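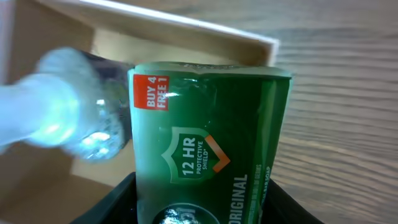

Soap, green wrapper, the "buy 4 free 1" sort.

I have a small bathroom and a large number of things that claim to belong in it, so in October I bought the Ditusau wall shelf from Plullaven. It is a two-tier affair, 25 cm deep, and the listing promised it would be up in 10 minutes with no drilling. I set aside an evening.

There are 8 adhesive pads, two brackets and a sheet of instructions in which a cheerful figure with no face presses things against a wall. You clean the tiles, dry them, press, and then wait a full day before putting any weight on it. The 10 minutes evidently stops before that bit. Mine took 90, though part of that was spent looking for the spirit level, which was in the bathroom.

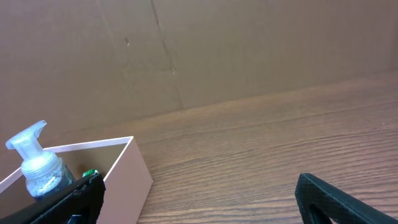
Cardboard against the back of the table.

Once up, it's decent. The top tier takes shampoo bottles without leaning, and the lower one has a lip high enough to stop a razor sliding into the bath. The finish is described as "pebble". It is grey.

My complaint is the hooks. You get two, they clip underneath, and they come off whenever you lift a flannel with any conviction. I had the Tennant shelf before this one, an ugly thing with suction cups that let go at three in the morning and took a glass with them, but its hooks were moulded on and stayed put.

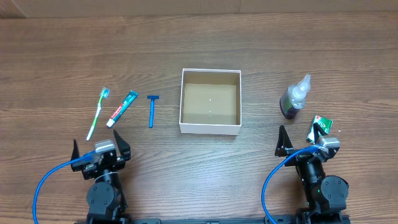

Small things are still a problem. Toothbrushes fall through the slats unless you stand them in a mug, and the mug takes up the space you bought the shelf for. Urngate sell a tray that fits, almost to the millimetre, for nearly half the price of the shelf again. I have not bought it. I have looked at it more than once.

The pads have held through several weeks of steam – I check them more often than I'd like. Four stars, and I'd make it four and a half for hooks that hooked. Buy it if you rent and have flat tiles. If yours are the bumpy kind, get a drill and a forgiving landlord.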